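Ticket: memorial page, guestbook not saving entries + photos sideways
Status: closed, one item carried over
Site: family memorial page, hosted on Skutlow, guestbook plugin is Plonlow

Opened 9:40 am

Family writes in. Page for their father has been up since December. Tributes worked fine the first weeks, then stopped. Visitors type a story, hit Send, get the thank you message, nothing shows up on the page. They've had phone calls from two relatives asking why their stories were taken down. Nothing was taken down. Needs fixing before the service at Wróbel chapel, the link is printed on the cards.

Also: photos in the album turn sideways. Also: the candle counter is stuck at 23.

First look, 10:05

Logged in as admin. Guestbook shows 32 entries live. Pending queue shows empty. Trash empty. So where are they going.

Sent a test tribute from my own phone. Thank you message, yes. Page, no. Queue, no. Same thing the family sees, good, at least it repeats.

Tried with no photo attached. Same.
Tried a one word entry. Same.
Tried different browser, same. 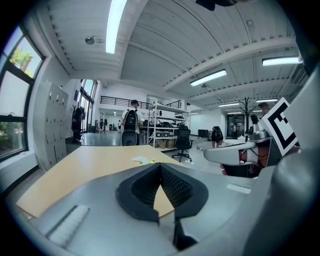
Are the missing stories lost for good?
They are all still in the Plonlow database, filed under a held status that the admin screen doesn't list. Found them by exporting the whole guestbook to a spreadsheet and sorting by status. Long ones too, full text, nothing chopped.

Cause, 11:20

The Koda spam filter. It got switched on with the last plugin update and it came with a default word list. The list blocks "funeral", "passed", "insurance", "ashes" and a bunch more. On a memorial page. So pretty much every real message got held and the ones that said "thinking of you all" went through. Explains why the family thought it was random.

Held entries don't go to pending, they go to a seperate folder you only see if the Koda tab is turned on under display settings. It was off.

What I did

Turned on the Koda tab. Cleared the default word list. Left the link blocking on, there was real junk in there too (roofing ads, pills) and the family should not have to read that.

Released the genuine entries by hand. Did not bulk release on account of the junk. Kept the original dates so they land in the right order on the page and not all stacked at the top.

Set new tributes to "show after approval" with an email to the family on each one. They asked for this. They want to read them first.

Re-tested from phone, 11:50. Entry shows in pending, approved it, shows on page. Deleted my test.

Photos

Not related to the above. Album thumbnails were made by the old Skutlow resizer which ignores the rotation info phones put in the file. Originals are fine when you open them full size. Ran "rebuild thumbnails" from the album menu, took a while, went through without errors. Checked the wedding ones and the fishing ones, upright now. Two old scans still sideways, those were scanned that way, rotated them manualy and saved.

Told the family to clear their browser cache if they still see the old ones. They did, after a reload they were ok.

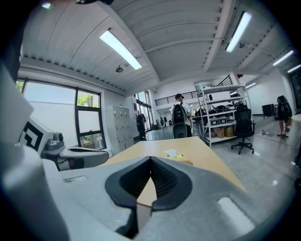 Candle counter

Stuck because page caching was on for the whole site. Counter was going up underneath, visitors just got served the old number. Excluded the candle block and the guestbook from the cache. Lit one from my phone, number moved. Can't take a candle back out so there is one extra from me, told the family, they said leave it.

Reply sent to family, 1:15 pm

The messages are back on the page with their original dates. Please let the relatives who called know that their stories were received and are showing now. If someone says theirs is still missing, ask which name they signed with and send it to us, we'll look in the held folder again. You will get an email for each new tribute, click Approve to show it. Nothing goes public until you do. Sorry for the upset this caused.

Follow up, 3:30 pm

One cousin's entry not found. She signed with a nickname, it was in held, flagged for a link to an obituary. Released. Link kept, family okay with it.

Carried over: family wants a print copy of the guestbook for the service. The Skutlow PDF export drops accented letters, so half the surnames come out wrong. Opened as its own ticket. Using the spreadsheet export for now, letters are fine in that one.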